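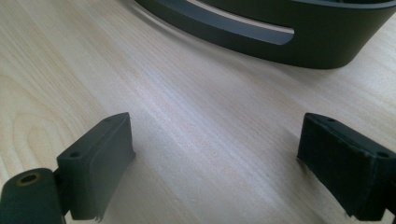
**Still waiting on the dishes**

Every May and every fall somebody forwards me a video of a machine folding a shirt, and every time I'm asked whether this is the year. I said no in the last issue and got 131 emails for it, so I'll try again with more detail.

Most of the mail was about Teravley, the outfit Yasmine Ragab wrote up for us in the spring. Their pitch is that a person does a chore with a gripper held in the hand, over and over, and the arm learns from the recordings. Fine. It's cheaper than driving an arm around by remote, and I have no quarrel with people trying it. My quarrel is with the word "solved," which was on their second slide.

I asked to see wiping a table. You'd think that's the easy one. Two flat fingers, a cloth, a surface that stays put. Their arm did a nice clean stroke down the middle and then went straight around anything that was standing on the table, as if the base of a thing were a wall. Crumbs collect against the base of a thing. A kid who has been told once knows to lift it, wipe and put it back. Lifting it is a separate task, I was told, and it's on the list.

Agata Fiore ran a cafe for years before she came to write for us, and she timed herself on the same job with the same cloth. 60 seconds, including a sugar jar she moved twice. The arm took longer than I was willing to stand there, and the jar never moved.

The shop floor isn't much better. Sandro Russo spent two days at Amato, where a Prornex cell is supposed to unload trays of small parts onto a bench. When the trays come in square, it's great! He watched it do 200 parts without a stop. Then a tray came in crooked and the line lead walked over and straightened it by hand, which he says she did all afternoon. Her time isn't in the brochure.

What bothers me is how the numbers get reported. A success rate means very little until I know who set up the table, how far the object was moved between tries, and whether the same table was used for all of them. Change the tabletop, change the lamp, let the padding on a finger wear through, and I'd like to see the rate again. Terkau did send me their failures when I asked, with notes, and I give them credit - theirs were mostly grasps that slipped off rounded sides. That told me more than any of the highlight reels.

Arben Babić thinks I'm being a crank. His view is that picking things up off a table used to be a research topic and is now a weekday, and that the rest will go the same way. He may be right about the direction. He has also owned three robot vacuums and still keeps a broom by the door.

If you have a machine doing a real chore at home or at work, write and tell me what it does, and how often somebody has to step in. Tullio Fontana is collecting replies for the next issue. Vacuums don't count unless yours does stairs.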